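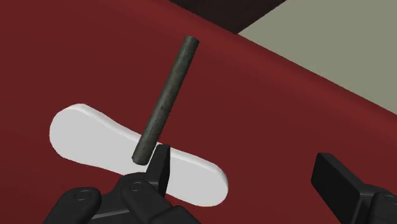

An Afternoon at the Virtual Sofa

Wetum opens its doors in Zerthorpe and shows visitors how a robot arm practices on furniture that doesn't exist

August 15, 2021

The Wetum office is on the second floor of a former shoe warehouse on the Zilside, the stretch of canal that runs behind the Zerthorpe bus station. The sign on the street door is the size of a paperback. On the day of the open house someone had taped a sheet of yellow paper under it with an arrow pointing up the stairs, and by early afternoon there was a line on the landing.

Most people in the line seemed to expect machinery. A boy in front of me asked his father whether the robots would be behind glass. What we got, after the coats had been hung up, was a long room with a gray carpet, two rows of desks and a projector screen at the far end. The robots were on the screen.

Wetum makes practice worlds for robot arms. The company's main project, called Medve, is a set of simulated rooms in which a simulated arm is given small jobs to do with household objects. The arm picks something up, moves it, puts it down, and the software keeps a record of every joint and every finger position along the way. The records are then used to train control programs, and some of those programs are later tried on real arms elsewhere. Wetum owns no arm of its own.

The demonstration that ran all afternoon was set in a living room. The company has kitchens and offices too, and a garage that was not shown because the lighting was being redone. The living room was picked because of the sofa. It is dark red, and it has been in the project longer than anything else in it.

A sofa is a harder place to work than it sounds. Most robot arm research is done on tabletops, where the surface is level and nothing stands in the way of the elbow. A sofa has a back, and it has arms. The seat is lower than a table, so the arm has to reach down, and things get left at the rear of the cushion where the wrist has to turn to get at them. The presenter, a software engineer with a laser pointer, spent the first ten minutes on this and very little else. She ran the same reach twice, once with the backrest in the model and once with it taken out. Without it, the arm went straight to its target. With it, the elbow swung wide and the whole motion took nearly twice as long.

There were questions right away. A woman near the window wanted to know if the cushion was soft. It is not. In Medve the whole sofa is one hard shape, and an object set down on it behaves as it would on a painted board. Soft surfaces can be simulated, the engineer said, but they slow everything down, and the team would sooner have many attempts on a hard sofa than a few on a soft one. The woman wrote this down.

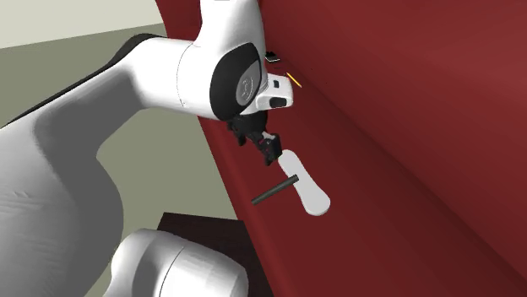
The simulated arm with a white, spatula-shaped utensil in its gripper. A dark rod crosses the utensil's neck.

After the talk, visitors could sit down at one of the desks and drive the arm themselves. The controls were a handheld stick with six directions and a trigger for the gripper. Moving the hand forward moves the gripper forward, and twisting the wrist twists it. That part takes a minute to learn. Depth takes longer. The screen is flat, the arm blocks the view from most angles, and a finger that seems to be touching a thing can be well in front of it. Wetum's answer is to give the driver more than one view. One looks at the room from a distance. Another rides close to the hand, so that the black fingers fill the lower part of the picture and the object between them or in front of them is seen from very near.

I took a turn. The job was to pick up a flat white piece and set it down again on the left side of the seat. My first try ended with the gripper closing on nothing. On my second I had the piece, but too near one end, and it swung down as soon as I lifted. I watched the close view for the third and ignored the other one, and that worked better, although I set the thing down so hard that it slid. The man at the next desk, who told me he repairs elevators, got it on his first attempt and then did it four more times.

The objects are plain on purpose. There are flat things, thin things and round things, and most of them could be any number of items in a real house. Flat ones are considered the most trouble. When a flat piece is lying down, the fingers have to get around its edge with hardly any room underneath, and if they come in a little low they press into the surface. A rod has its own problems. It rolls, and it can be held upright or at a slant, and a program that has only seen it upright will not know what to do with the slant. The engineers change the starting positions each time so that the programs do not learn one layout by heart.

The living room set now holds 3,000 recorded attempts, of which 272 were added in the month before the open house. Failed attempts are kept. They are marked as failures and stored with the others, and a visitor at my desk asked if hers would go in. It would not. Open house runs go to a separate folder, which is deleted in the evening.

The whole set is replayed every night, 365 nights a year, on computers in a closet behind the kitchen. The replay is a check. If a change to the software makes an old attempt come out differently, the team finds a list of mismatches on the screen in the morning. Last December the list was very long. A change to how friction is worked out had made the sofa slightly more slippery, and pieces that used to stay put were sliding toward the front edge. It was two weeks before the cause was found. The printed list from the first morning is still pinned to the wall by the coffee machine, and it reaches the floor.

Wetum is a small company, and the room shows it. The desks do not match. The window looks onto the canal and a row of parked delivery vans. One shelf holds real things that have been copied into the project or are waiting to be: wooden spoons, an old remote control, a bicycle bell, a bag of clothespins. Visitors were allowed to handle them. Copying an object means measuring it, weighing it and building its shape on the computer, and then guessing at how rough it is. The last step is the slow one. Two clothespins from the same bag gave different numbers.

I asked at the coffee table how well the practice carries over to a real arm. The answer was careful. Reaching carries over well, because the lengths and joints of the arm are known. Gripping carries over less well, and anything that depends on sliding or rolling carries over poorly. One partner lab that tried a Medve-trained program on its own arm reported that it did fine with blocks and kept dropping a ruler. The team has been working on thin objects since then, and that was much of what the afternoon's visitors were given to try. 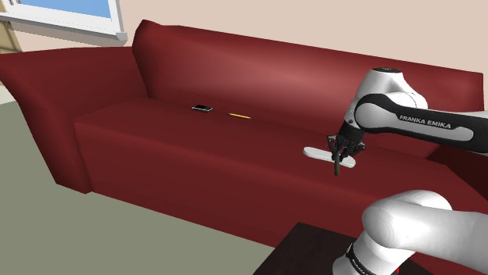
The Franka Emika arm over the seat, with a smartphone and a thin yellow object lying toward the backrest.

At three there was a second showing, this time with no one at the controls. A trained program drove the arm, and the engineer talked over it. The job was the same kind of thing the visitors had been doing, and the program did it more smoothly than most of us but with some odd habits. It tended to stop above an object and wait. It came in from one side even when the other side was closer. The engineer put this down to the people whose recordings it had learned from, who mostly held the controller in the right hand.

The program was run ten times with the objects moved between runs, and a tally was kept on a whiteboard. It got seven. In two of the misses it knocked the piece it was after and then went on with the motion as if it had hold of it, carrying nothing across the seat and opening its fingers over an empty spot. The room laughed. The engineer did not seem to mind, and played one of them again at half speed so that people could see where the finger had touched. The remaining miss was a grip that looked good until the lift.

A few people asked about jobs. Wetum takes on part-time drivers, as it calls the people who make the recordings, and there was a sign-up sheet by the door. The work is done in shifts of 3 hours with a break in the middle. A driver who was helping at the desks said that the first hour goes fastest and that the thing she noticed most was her shoulder. She had also started picking things up differently at home, with two fingers, straight from above.

The questions at the end ranged widely. Someone asked about stairs, which the project does not cover. Someone asked about pets. The boy from the landing asked why the sofa was red, and was told that the first version had come out gray and could not be told apart from the floor. His father asked if a real robot would be at the next open house. There may be one, on loan, if the freight elevator is fixed by then.

Wetum plans to hold open houses twice a year. The next is set for December, in the same room, with the kitchen in place of the living room. Admission is free, and visitors are asked to sign up ahead because the stairs and landing get crowded. The office is a short walk from the Zerthorpe bus station, on the canal side. Use the street door, as the loading entrance is locked on open house days.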